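Clundberg Bin Picking Kit

The kit adds picking from an open metal bin to an arm you already own. It comes with the finger gripper, cable set, mounting plate and the Onis control software, licensed for one cell.

Payload at the gripper: 1000 g
Setup: 17 steps, printed guide included
Spare finger sets: sold separately

Parts can lie at any angle, including against the walls — the software plans each reach around the sides. 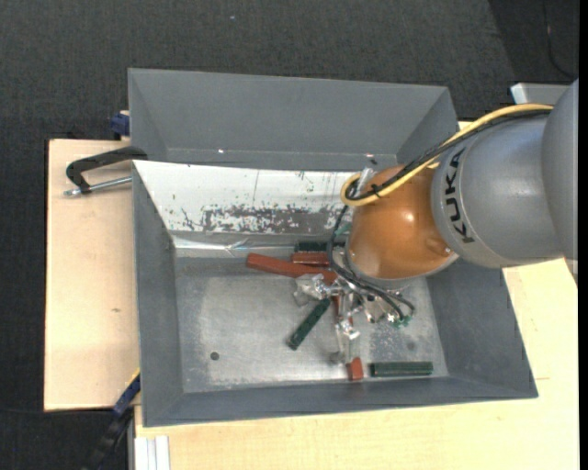

Orders placed before noon ship from our Werar warehouse within 20 days. For arms not on the list, write to Mariama Quaye in sales.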